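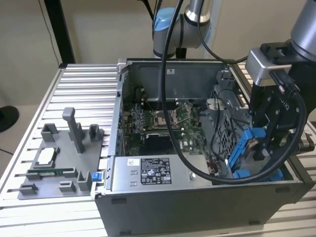 Tower on its side, panel off, CPU socket open

Ullbridge Games opening ceremony: are we really starting at 21:21?

paddlefoot
So the program for the Ullbridge Games went up Wednesday and the opening ceremony at the McGrath is set for 21:21. On the dot! I love this stuff, my grandmother wouldn't let us leave the house on a trip until the clock showed a number she liked, so I'm grinning like an idiot. But my kid is in the under-10 parade and that is way past bedtime. Does anyone know who picked it?

coldstart_deb
It was Eugénie Cordier, she's running the ceremony this year. There was an interview in the Gitalstead paper where she said 21 was her number all the way back to her skating days and that the doubled time would "look nice on the tickets." I mean, it does look nice on the tickets.

hurdlesbob
It looks nice on the tickets and it's terrible for everybody who has to drive home to Gitalstead afterward. Last bus is at 11. If the speeches run long (and when have they not) you've got a couple hundred people standing in the road with folding chairs. Pick a lucky number in the afternoon. 2 is a number.

paddlefoot
Ha, OK, but 2 o'clock in May on those metal bleachers with no shade? My legs still remember the last one. And the lanterns only work if it's dark. I think people would forgive a lot for the lanterns.

lane_six
I ran for the Gitalstead club for years and I wore 79 every single time I could get it. Won the 800 in it once, fell flat on my face in it once, and guess which one I tell people about. That's how lucky numbers work, you keep the good days and throw out the rest.
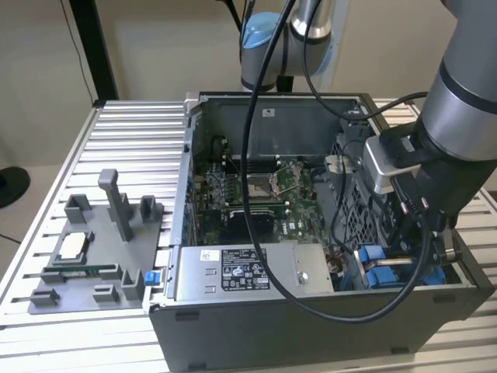
Having said that, when the club switched to handing out bibs in alphabetical order I was miserable about it for a whole season, and I'm pretty sure I ran slower too. So I can't sit here and call Eugénie silly. If starting at 21:21 makes her crew feel good going in, fine by me. I'd just like them to move the kids' parade earlier and do the torch at the magic minute.

hurdlesbob
That I could live with. Parade at 7, let the little ones eat a hot dog and go home, torch whenever the stars line up.

coldstart_deb
The parade can't be that early, the Proten people are sponsoring it and they want it next to the torch. My sister-in-law is sewing the banners and she's seen the running order. It's parade, anthem, torch, and then the mayor.

hurdlesbob
Of course it's then the mayor.

marigold_t
Can I be the boring one and ask about rain? The forecast I saw this morning had it at 60 percent for the evening. You can pick any minute you want but the sky didn't get a copy of the program. Is there a plan to go indoors?

paddlefoot
Oh don't say rain! My grandmother would say rain on an opening day is good luck, but she also said that about broken plates and birds hitting the window, so I don't know how picky she was.

coldstart_deb
Tickets say "rain or shine." Umbrellas are OK in the upper rows only, so bring a poncho if you're down front.

marigold_t
Poncho it is. Still think it's a daft hour, but I'll be there, my nephew is throwing javelin the next morning and needs a ride anyway.

lane_six
Which javelin group? If it's the early one they've moved check-in to the north gate, the list on the website is still the old one.

marigold_t
Early one, yes. Thank you, I'd have gone to the wrong side!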